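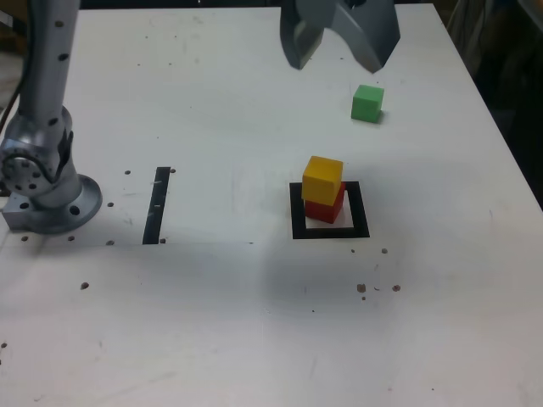

Do I need a real risk assessment for a small tabletop arm stacking blocks?

Posted by Domenica Pichler

I run the after-hours robotics room at a community college and we've got one arm bolted to a white table, doing the classic stacking job. Red cube goes down inside the marked square, yellow goes on top, green waits its turn. That's the whole act. Starting in March we're letting high school groups in, and the dean's office wants "whatever the standard says" in writing before then.

I've read the Gralow manual for our arm cover to cover (900 pages if you count the appendices, and I do) and it keeps telling me the integrator is responsible for the assessment. Am I the integrator?? I screwed a thing to a table. The blocks weigh nothing and I keep the speed low. I'd like to skip the fence and just put a line on the floor with the kids behind it. Is that okay, and what would you put on paper?

Tatu Sang

Yep, you're the integrator! Congratulations, there's no hat. Whoever puts the arm, the gripper, the table and the task together is the one who has to think it through. ISO 10218 is the one to start with. It's written for industrial robots, so parts of it will feel silly for your room, but the way it makes you think is good. ISO 12100 covers risk assessment for machinery in general and I found it easier to read.

Couple of things from doing this at my own shop. Assess the whole setup, and that includes the gripper. People see a collaborative arm in the catalog and figure everything hanging off it is safe too. If your fingers come to any kind of point, write that down as a hazard, and then write down what happens when one comes down on a hand that's flat on the table. That's the bad case, a hand trapped against something hard. A soft block doesn't change it.

Then go through the boring moments: someone reaching in to fix a crooked stack, someone putting the cubes back for the next run, you teaching a new position with the pendant in one hand. Ours came to 14 lines in a spreadsheet and took 2 evenings. For each line we wrote who could get hurt, how badly, what we did about it, and what was left over. Sign it and redo it when you change the gripper or the program.

The floor line is fine as a reminder. I wouldn't list it as your protection, because a kid who drops a pencil will walk right over it. Put the stop button where the adult stands, and make the rule that nobody's hands go on the table until the arm is stopped. And test the button before every group, please.

Vaughn Abernathy

you're overthinking it, it's blocks. ours runs at the lowest speed and we never had a problem. just make them wear safety glasses

Hiba Sfeir

Gonna disagree with Vaughn, sorry! Glasses are fine but they do nothing for fingers, and "never had a problem" won't fly with a dean.

Tatu covered most of it. I'd add: check whether your state or your insurer has its own rules for minors around machinery, and ask before you write anything, so you only write it once. Also fix the tape edges now if they lift, since a gripper can snag one and drag it. And mark the arm's full reach on the drawing you hand in, meaning everywhere it could go, which on our Parutum was almost the entire table even though the program only used one corner. We set software limits after seeing that and it made the rest of the paperwork way shorter.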